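Drying rack, second attempt

The steel rack went out in May. It rusted at the welds, and the drip pan underneath held 2 mm of water that never drained anywhere useful. I replaced it with a light gray plastic one from Mirell, the peg type with a lattice floor.

Test conditions: kitchen table, one person's dishes, room at 93 percent of whatever the hygrometer considers comfortable (it is a cheap hygrometer). The pegs are upright and flat-sided. Plates go in without leaning on each other, which was the main complaint last time. Bowls are less settled. A deep bowl straddles two rows and rocks if the next one touches it.
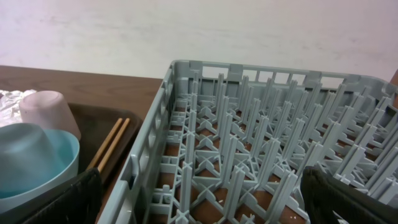

Cups and chopsticks I now keep out of the rack entirely. They go on a brown tray to the side, cups upside down, chopsticks flat and parallel. Chopsticks stood in the rack fall through the pegs at an angle and end up against the plates. Robel Mamo suggested a jar for them. I tried the jar and the tips sat in water.

The floor of the rack is open, so whatever drips goes straight to the table. I slide a folded towel under it when there is a full load and take it out after 10 minutes. The slots in the side walls let some air through. I have not measured how much.

Remaining problem: the 13-inch pan does not fit in any orientation. It gets dried by hand and hung up.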